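Blue tape squares on a work table, how to clean without lifting the tape?
Posted by Flurkar on Sunday, June 21, 2020

Good day to all. I have a big table which is divided in squares with blue tape, so that every thing has its own place on it. The tape must stay where it is. But the surface between is getting smudges and light streaks, and I would like to wipe it once a week with a microfibre cloth.

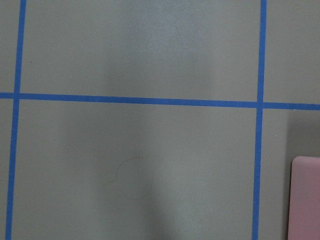
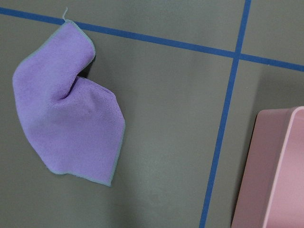
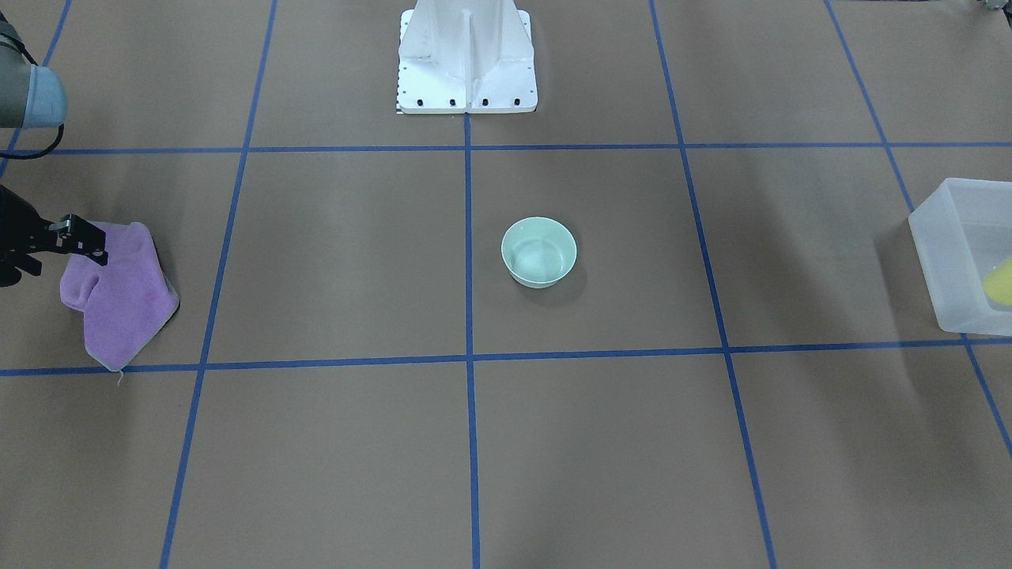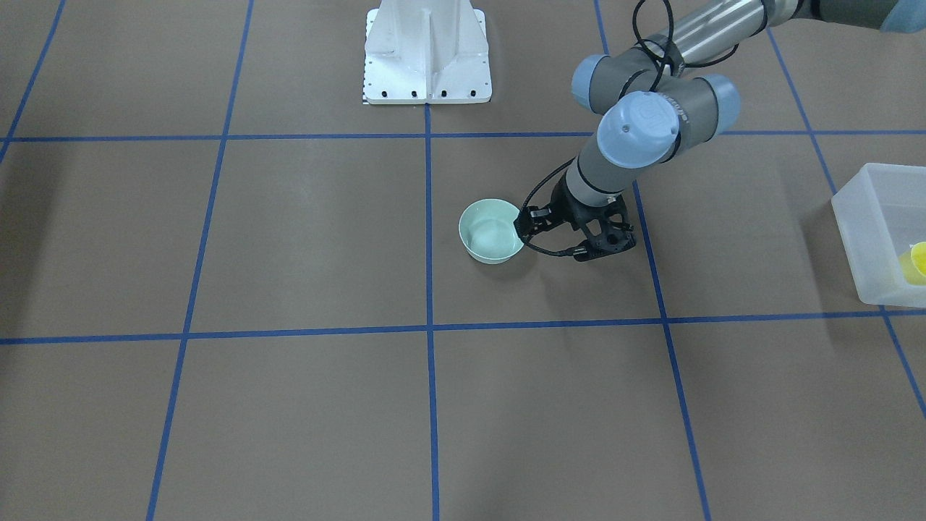 My worry is the places where two strips go over each other. When I rub there with force, I think the upper strip will start to come loose. Should I wipe along the tape or across it? And may I use a little water? I measured everything with a long ruler and I do not wish to do this work again. It took me almost 2 evenings.

Gismont
Wipe along the tape, never across. Begin in the middle of a square and go out to the tape, then turn and follow the edge. For the crossings I only press the cloth down and lift it again, without rubbing. I have had such lines on my sewing table since October and none of them came up.

About water I would be careful. First make certain what you have under the tape. If it is paper, use the cloth dry only, as damp paper makes waves and the tape goes up together with it. On a painted or coated top you can make one corner of the cloth slightly damp — not more than this — and dry it after with the other side.

Please also fold the cloth flat to a pad before you begin. A cloth which is gathered in the hand has loose corners, and they catch on the tape ends.

Pemville
just replace the tape, it is cheap

Ayala
I agree with Gismont about the dry cloth. One small addition: wash the microfibre at 40 degrees and without softener, otherwise it leaves streaks of its own and you will think the table is dirty again. And before you start, put a small pencil mark at both ends of each strip. If one comes off one day, you can lay the new one in 10 minutes and leave the ruler in the drawer.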